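Updated August 23, 2024

# Potato salad for a crowd: small tips from my kitchen

I make potato salad every summer since many years, and I still change little things. My family likes it cold, with pickles and a lot of dill. These notes are for the kind with mayonnaise, but most of them work also for the kind with oil and vinegar.

## Potatoes

Take waxy potatoes, all of similar size. I boil them whole in the skin, starting in cold water with two spoons of salt. When a thin knife goes in easily, drain them at once and leave them in the pot without the lid for a few minutes, so the steam can go out. Peel them while they are still warm. The skin comes off with the fingers.

In April, when the old potatoes are already soft and sweet, I add more vinegar and no sugar at all.

## Vinegar first, mayonnaise later

Cut the warm potatoes and sprinkle them with vinegar or pickle juice. Wait until they are fully cool before you add the mayonnaise. On warm potatoes it becomes oily and the bowl looks sad!

For 2 kilograms of potatoes I use 200 grams of mayonnaise and one big spoon of mustard. Some people want more. Add it the next morning, when you see how much the potatoes have taken in.

## Onion

Raw onion gets stronger overnight. Chop it fine, pour boiling water over it in a strainer, then rinse it cold and press it dry with a paper towel. My mother used salt for this and squeezed it by hand, and it is also good, only then you must put less salt in the salad.

## Pickles and eggs

- Drain the chopped pickles on a plate before mixing.
- Put the eggs in last and turn the salad with a wide spoon.
- Keep one egg for the top.
- Dill goes in just before serving, parsley can go in earlier.

## Taking it to a party

Chill the empty serving bowl too. I carry the salad in a flat box with a tight lid, between two cold packs, and I move it to the bowl when people are ready to eat. It should not stand on the table longer than two hours, and on a very hot day only one. What was outside longer I throw away, even if it hurts.

If the salad is dry after the night, a spoon of sour cream repairs it better than more mayonnaise. 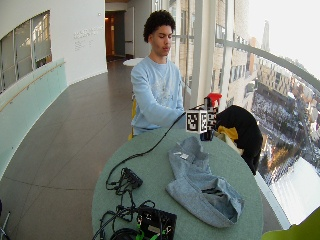
Irena Duda: I tried the boiling water on the onion and my husband finally ate the salad on the second day. Can I do the same with green onions, or do they become too soft?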